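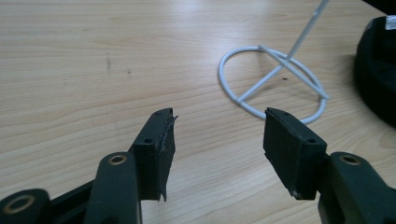
**Kauko Lahtinen** wrote:

Wiping a table is the one job I'd have thought they could manage by now, and I'm still not convinced they can. Wiping an empty table, yes, I'll give you that. Wiping the table people really have, with the bits and pieces left out on it, is another matter. You have to pick each thing up, wipe where it was and put it back the right way round. My grandchildren can do it, grumbling, and I have yet to see a machine do it without somebody standing by with their hand over the off switch.

---

**flomdale_linda** wrote:

Kauko, I did enjoy that, and I half agree with you, but I think you're being a bit hard on them! When I started at the workshop in Flomdale we had exactly two machines that moved by themselves and one of those was the door. Now there's an arm at the end of the packing line that puts trays into crates from breakfast until we lock up, and it's better at it than I ever was (my back agrees). So the shop-floor half of the question is settled as far as I'm concerned, at least for anything that comes down the line facing the same way every time.

The house is harder, I'll grant you. My kitchen doesn't face the same way two mornings running.

---

**Minttu Ikonen** wrote:

I'd put the line somewhere else, Linda. Facing the same way helps, but what matters most to my mind is the shape of the thing and how it pushes back when you take hold of it. Trays are kind to a machine. They're stiff and flat-sided, and they don't mind being squeezed. Anything made of wire is a beast. There's hardly anything to grip, it swings round when you lift it, and if you come in a little too low you catch the base and scrape it along the table instead of picking it up. Soft things are bad in a different way, because a bag is never the same shape twice.

We had a go with an arm from Cladent at my old place, Harju, and I kept a tally for my own interest one September. It was asked to lift small household things off a bench and set them down in a marked spot. Out of 61 goes it managed 40 without help. I thought that was rather good, and my manager thought it was dreadful, and we had a very long coffee break over it.

---

**oldbenchhand** wrote:

With your manager on this one, sorry Minttu. If the lad on the next bench dropped a third of what I handed him he'd be sweeping up by dinnertime.

---

**Minttu Ikonen** wrote:

Ha, fair enough, but he wasn't doing it for the first time with no idea what a mug stand is! And not all of the others were drops. A good few were it closing its fingers on thin air and then carrying the thin air very carefully over to the marked spot and letting go of it. It was quite touching to watch.

---

**Kauko Lahtinen** wrote:

Carrying nothing carefully is what I was getting at. A person knows straight away there's nothing in their hand. I spent most of my working life at Woltilska fitting small parts, and I couldn't tell you half of what my fingers were doing, they just knew. If a washer sat a hair out of true you felt it before you saw it. I don't see how you get that out of a pair of blocks with a bit of foam on the ends, however clever the computer behind them is.

---

**tapwater** wrote:

But you don't need fingers like yours for most chores, Kauko. I've been reading this thread with great interest while not doing my own washing-up. Think how much of housework is simply moving things from where they are to where they ought to be. Foam on the ends is perfectly decent for that. It gives a little, it doesn't mark what you pick up, and when it gets tatty you peel it off and stick on some more. I use barbecue tongs to get things off the top shelf and I'd call those cruder than anything mentioned here, and I've never broken a jar with them (one lid, which was cracked already).

What I'd like to know from those who've worked near these things is how they cope with shine. Our table is pale wood with the lamp right over it, and even I lose things on the bright patch.

---

**flomdale_linda** wrote:

Oh, shine is a nuisance, you're quite right. Ours had a funny spell every afternoon when the sun got round to the side windows, and it would stop and sulk. In the end somebody hung a blind up and that was the whole repair. It cost next to nothing, after we'd been quoted 3856 for a visit and a new sensor!

White things on pale wood would be harder again, I'd have thought. Pale on pale with a light bouncing off it, I'd want my glasses on for that.

---

**oldbenchhand** wrote:

Blinds in the kitchen, foam to change, somebody on hand when it grabs the air. I could have wiped the table by now.

---

**Kauko Lahtinen** wrote:

I could have wiped it and had my tea.

All the same, I don't want to sound as if I'm against it. My sister can't lift her arms much above the worktop these days, and if a machine could take things down and put them back for her, even slowly, even getting it wrong now and then, she'd put up with a lot. She wouldn't care how long it took. She's more patient than I am. So perhaps I've been asking whether it can do it as well as me when I ought to be asking who it's for.

I'd still want to see it manage the wire stand, mind.

---

**Minttu Ikonen** wrote:

That's a good way of looking at it, Kauko, and slow is something they're very good at! For your sister I'd start with the stiff, chunky things, tins and boxes and so on, and leave anything wiry or floppy for a few years yet. What sort of shelves has she got? Open ones or with doors? Doors are a whole other thread.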